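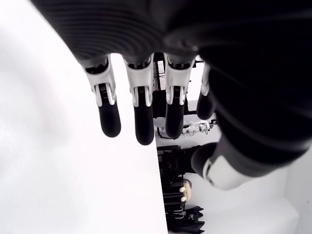

Four fingers and a thumb, with ribbing across the palm.

Review: the Vokstead bed exit alarm, four months on my mother's bed
October 4, 2024

My mother lives in assisted living at Maglaya, second floor, and she gets up at night without calling anyone. She fell in January. After that the family meeting came around to bed alarms, and since I was the one who had complained loudest, I was the one who got sent shopping.

The facility had its own pads but charges a monthly fee for them, and the director, Dzintra Luik, told us families could bring their own if the nurse signed off on it. So I bought the Vokstead. It came to $206 with the hallway receiver, and more with tax. You get a thin pad that goes under the fitted sheet, a gray box that clips to the bed frame, and a receiver that plugs into the wall. The receiver has a volume knob. I mention the knob first since it is the best part of the product.

Setup is supposed to take seven minutes. It took me most of an afternoon, and I have wired a garage. The pad and the box paired right away, then the receiver refused to see either one until I moved it across the room, paired it there, and carried it back. The booklet doesn't mention this. The phone line does, once you reach a person.

My main complaint is with the claims on the carton. It says the pad "knows the difference" between turning over and getting up. I don't believe it does. It knows when weight leaves the pad, and there is a delay you can set. With the delay short, it went off every time my mother rolled toward the window. With the delay long, she could be standing with one hand on the dresser before it made a sound. We ended up in the middle, where it does some of each.
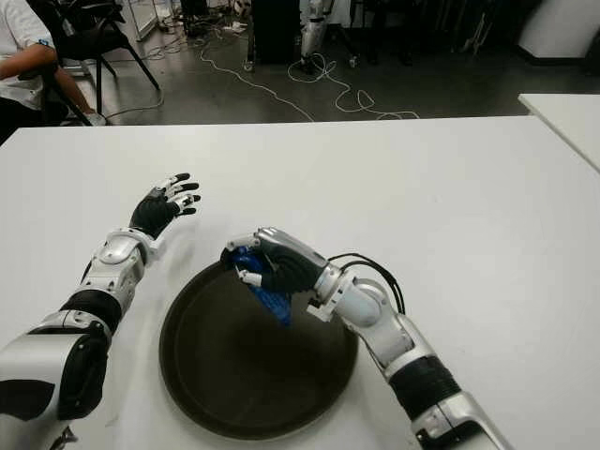 I asked the night aide, Justinas Kuusk, to jot down the alarms for me, and he was nice enough to do it for 27 nights. Most mornings there was at least one false alarm on his list. There were also two real ones, both around 4 a.m., and both times he got to her while she was still sitting on the edge of the mattress. I want to be fair about that. Two is two, and I would have paid the money for either one.

What I can't tell you is how many times she got up and it said nothing. Neither can Vokstead. Their website has a line about 1,147 residents in "partner communities" and fewer falls, but I could not find out which communities, or fewer than what. I wrote and asked. I got back a coupon for replacement pads.

About those pads. They are sold as lasting a year. Ours started to crackle at the fold after three months, and my mother, who doesn't hear the smoke detector, could hear that. The replacement is quieter so far. The cover wipes down fine. The cord comes out of the side at a bad angle and has to be tucked or it hangs where a foot could catch it, and on a product meant to prevent falls I would have thought somebody would catch that before it shipped.
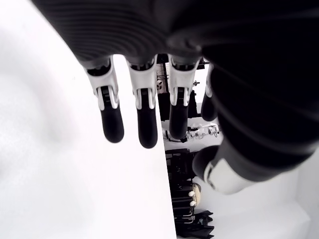 Battery life is decent. The box went nearly all summer on one set, and the low battery warning is a chirp that the staff recognized. The receiver runs off the wall only, though, so when the power blinked in August it came back on at the lowest volume. Check it after any outage. I now have a strip of tape on the knob and one on the outlet.

My brother-in-law, Heino Juška, wanted the Breltside instead, the one that uses a beam across the side of the bed. His mother-in-law is my mother, so he gets a vote. We borrowed one for a week. It had fewer false alarms but it only watches one side, and Mom gets out on whichever side she feels like. For someone with the bed against a wall it may be the better buy.

Would I buy the Vokstead again? Probably, and I'm not happy about it. It makes a loud noise at roughly the right time, and at night with one aide on the hall that is worth something. It won't stop a fall. If the place you're dealing with offers to rent you one by the month, ask to try it first, and ask the night shift what they think of it — the day shift will tell you it works great.

Pros: loud, good knob, battery lasts, wipes clean.
Cons: false alarms, fussy pairing, cord placement, volume resets after an outage, claims on the carton.

Three stars out of five. I had it at two until the second time Justinas got there first.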